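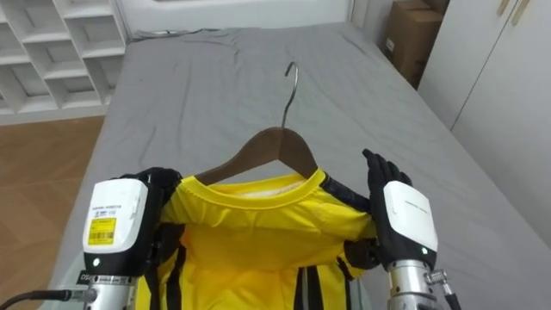 换季收衣服这件事我拖了三个礼拜,拖到衣柜里厚毛衣和短袖挤成一团,早上找一件能穿出门的都要翻半天。上周末终于下决心,把卧室从头到尾理一遍!我的老习惯是先把床腾出来当台面,床笠铺好,上面别堆东西,然后一件一件摊开、套衣架、挂走。第一件就轮到那件亮黄色的圆领短袖,棕色木衣架从领口伸进去,摊在灰床笠上,黄得特别扎眼(灰床笠配什么颜色都显得那颜色很吵)。床后头那组白色格子架一格一格都空着,看着真舒服,我已经在脑子里给每一格分配好用途了,虽然我知道撑不过一个月。

先交代一下背景。我搬到Jorside快两年了,房子小,卧室更小,一张床一个衣柜一组格子架,剩下的地方刚够人侧着身走。刚搬来的时候我什么都往衣柜里塞,心想反正关上门谁也看不见。结果呢,门一开,东西往下掉。去年冬天有一次一整摞围巾砸在我脸上,我站在那儿发了好一会儿呆,然后把围巾原样塞了回去。

今年不想这样了。所以这篇就写写我怎么弄的,没什么高深的方法,也没读过什么整理书(读过半本,后来那本书也找不到了)。

套衣架这个动作,我以前是很粗暴的:衣架直接从领口硬捅进去,先左边后右边,拽一拽,挂上完事。时间一长,圆领的衣服领口全松了,像荷叶边。后来我妈看不下去,教我从下摆往上套,衣架从衣服肚子里面钻上去,钩子从领口探出来。慢一点,领子倒是保住了。不过我自己总结下来,领口够大的话从上面进也行,前提是衣服要平放在床上,一边肩膀先到位,用手按住,再把另一边慢慢送进去。悬空套最容易拉变形,尤其是棉的、洗过很多次的那种。

还有一个小毛病是我到最近才改过来的:钩子的方向。我从前挂衣服钩子朝哪边的都有,取的时候这件勾着那件,一扯掉三件。现在统一朝里,人站在衣柜前,钩子的开口冲着柜子深处。改了之后取衣服顺手太多了,早上能多睡一会儿(也就多睡那么一小会儿)。

衣架我换成木头的了,一整套在Renosska买的,花了97。之前用的是干洗店攒下来的铁丝衣架,细细一根,肩膀那里会顶出两个小尖角,穿出去像长了耳朵。木衣架肩膀是圆的,宽一些,撑得住。缺点也有,占地方!同样一根杆子,铁丝的能挂一大排,木头的挂到一半就满了。我当时抱着旧衣架站在垃圾桶边上犹豫了很久,最后还是拿回Kokkinos还给人家了,店里的阿姨很高兴,说正好缺。顺便取了一件冬天送去就忘掉的大衣,真是谢天谢地她还替我留着。

挂的时候我只求一条:上杆之前抖一抖。听着很基本对吧,可我十次有八次不抖。衣服皱巴巴地上去,第二天还是皱巴巴地下来,棉布可不会半夜自己想通。黄色这件就是现成的反面教材,棕色衣架挂在亮亮的镀铬横杆上,衣服前面全是褶子,下摆也高高低低的。领口里面那一圈浅色的内侧还有一点淡淡的黄印子,平时穿着根本注意不到,挂起来正对着看才发现。

领子里面的黄印子我试过几种办法。小苏打调成糊,抹上去放一会儿,再用旧牙刷轻轻刷,浅一点的印子有用,陈年的就别指望了。氧系的漂白粉泡温水,白衣服效果好,彩色的我不太敢,先在下摆里侧试一小块,没掉色再泡。柠檬汁加太阳晒我也试过,衣服闻起来很香,印子还在。最管用的还是勤快,脱下来当天就洗,别在椅背上搭三天(说的就是我)。
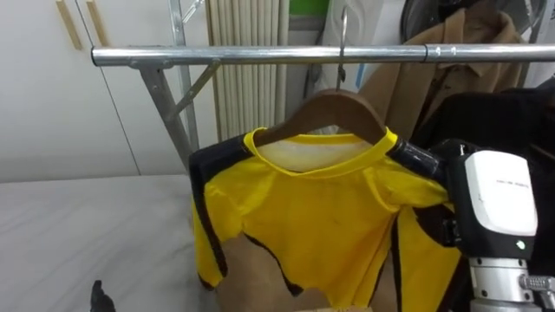 横杆、衣架和那条怎么也抻不平的边

衣服理到一半我总要去弄床,大概是因为床就在手边,看着它皱我难受。床笠是Kallico的,浅灰,买的时候在灰和米白之间纠结了一个晚上,最后选灰,理由很没出息:灰的耐脏。四个角套好以后,中间基本是平的,靠床头那一头总会有几道褶子,左边也有,怎么抻都跑不掉。我试过各种手法,先套床头两个角再套床尾,先套对角线,整个人趴上去用肚子压着抻……趴上去那次差点睡着。

现在的办法是先套床头,两个角都往下多掖一把,掖到床垫底下去,然后人挪到床尾,抓着两边一起往后拉,拉紧了再套。最后手掌摊开,从床头往床尾一路抹下来。褶子会被赶到边上去,边上那些就随它吧,反正枕头一放就盖住了。

枕套是浅绿色的,上面有白色的格子纹,我喜欢得不得了,夏天看着就凉快。跟灰床笠放一起也和气。枕头我习惯叠起来放,白天上下摞着,晚上再摊开,床面看上去会空很多。枕芯每隔一阵子要拿出来拍,两只手捏住两个角,往中间一收一放,里面压实的地方就松开了。拍的时候请务必开窗,灰比你想象的多。

有人问过我枕头能不能直接进洗衣机。看标签!我那一对可以,洗完要摊平了晾,中间翻好几次面,夏天也要晾上一整天以上,里头没干透就套回去会有味道。我因为着急吃过一次亏,那股味道缠了我一个星期,最后连枕套一起重洗。

理衣服的时候枕头还有个临时岗位,就是当靠垫。套好衣架又一时不想挂的衣服,直接搭在枕头上,肩膀那里有个厚度垫着,不会塌下去,看一眼就知道哪里起皱、哪里脱线。比平铺在床上好检查多了。 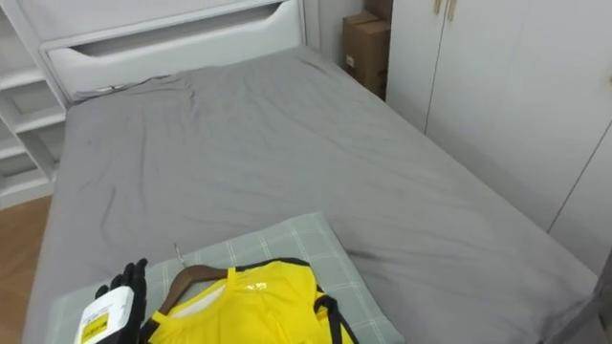

浅绿格子枕头上的黄短袖,衣架还在领口里。

这张能看到床头和衣柜之间的夹缝,两个棕色纸箱就待在那儿。这条缝是我的心病。放柜子太窄,空着又浪费,于是什么没地方去的东西最后都去了那里,纸箱是最典型的居民。我的纸箱情结很重,总觉得下次寄东西、下次搬家用得上,一个都舍不得扔。这次给自己定了规矩:夹缝里最多留2个,再来新的,旧的就得拆平拿下楼。写下来给大家监督,省得我赖账。

衣柜是白色的平板门,没有花样,金色的细把手装得偏高,算是全屋唯一有点打扮的地方。Renosska的门店还有一款带镜子的,要367,我在店里照了半天,想想每天早上一睁眼先看见自己,还是算了。白门最大的好处是不抢眼,小房间里大块的东西越安静越好。坏处是手印。我每两周拿微湿的布擦一遍,再用干布收一下水,把手那里用干布就行,别用带颗粒的清洁膏,会花。

柜子里面怎么分,我改过好几轮,现在的版本是这样的。常穿的短袖挂在最外侧,一开门手就够得到。长袖和衬衫往里排。裤子不挂,叠成三折竖着放在抽屉里,像放书那样。毛衣也不挂,挂久了肩膀会垮,袖子会越来越长,最后像给猩猩穿的。毛衣折好放格子架最下面两格,外面罩一块旧床单挡灰。换季的时候整格端走,整格换上来,不用一件一件倒腾。

颜色要不要排?我排过,从浅到深,排完拍照发给朋友炫耀,三天以后就全乱了。现在按“会不会皱”来排,容易皱的中间留点空,不怕皱的可以挤一挤。懒人很适合。

这回一共清出来17件不要的。有些是小了,有些是当初打折冲动买的,吊牌都没剪,看得我心口疼。能穿的洗干净折好送到楼下的旧衣回收箱,领口松掉的旧棉T剪成抹布,擦柜门正好用上。那件黄短袖我掂量了很久,黑色的拼边有点运动风,平时出门不太搭,可是这个黄实在太提神了,阴天穿上它去买菜,感觉整条街都亮一格。留!

写到这里本来可以发了,结果隔天又接着弄,就把后面的也补上来吧。

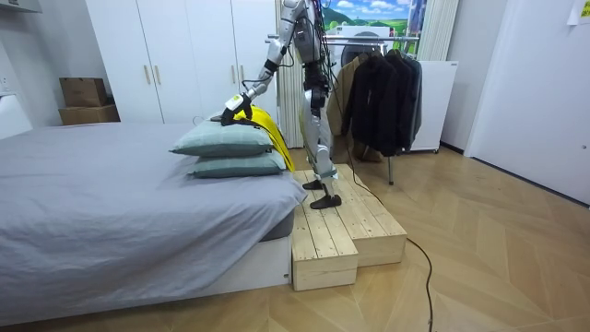

Jorside,7月14日 星期一

今天继续,主要弄床头这一片。两个枕头摞好了,浅浅的灰绿色,上面那个鼓一点,往左边歪了些,下面那个就扁得多。灰床笠从床沿垂下来,白色床架露出一截。亮黄色的布搭在上面那个枕头的后沿,一直垂到下面枕头的旁边,满屋子又是灰又是白的,还是它最先跳出来。

床边的木台也顺手清了,松木板,没上漆,两层,一高一低。没上漆的木头好看归好看,打理起来要小心,湿抹布擦过会起毛刺,水渍干了也会留一圈印子。我用的是刷子,顺着木纹扫,缝里的灰用吸尘器的扁嘴吸出来。台面上螺丝头的地方最容易卡线头,光脚踩上去之前先用手摸一遍。起毛的地方拿细砂纸轻轻磨两下就好,磨完再扫一遍木粉。有朋友建议我刷一层木蜡油,我还在考虑,主要是夏天开着窗味道也要散好几天,而我就睡在旁边。可能等秋天再说。

另外补充一个昨天漏写的:挂衣服的杆子也要擦!我擦之前没当回事,布一抹上去,灰黑的一道。镀铬的杆子用干的软布来回擦就够亮,接头那里会积灰,用棉签转一圈。擦完衣架滑过去的声音都不一样了,哗啦一下,很爽。

黄短袖我重新泡了小苏打,领子那一圈淡淡的印子等晾干了再看效果,有结果我在评论里更新。格子架最后还是没忍住放了东西,左边一格放书,中间一格放了洗衣袋,其余的暂时空着。抽屉还没动,里面有好多配不上对的袜子,这个礼拜找个晚上一边听播客一边弄吧。

你们的毛衣都怎么收?真空压缩袋好用吗?我总担心压完拿出来是一块饼,用过的朋友留言跟我说说,最好告诉我放了多久、拿出来有没有回弹。我这边羊毛的比较多,还有两件粗针的厚外套,怎么折都是一大坨,占掉了整整一格。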